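Kitico has started a new round of recording for Clekura, its learning system for two-armed robots. The company said on Monday that the work is done at its Rakinley site, where operators guide the arms by hand controls through simple desk tasks.

The present task is to put pens and markers into a white case. Each attempt is saved as one example, and the team has kept 1,344 of them so far. The items are moved to new places between attempts, so that the system does not learn only one layout.
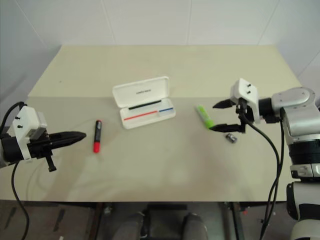 ## What comes next

Recording will continue until the end of February. Each operator works for 8 days and then changes to another task. Attempts with mistakes are also kept, but they are marked separately.

Kitico plans to give a first set of 100 examples to its partner Mathur, which will check the labels before any training begins. A date for the full set is not yet decided.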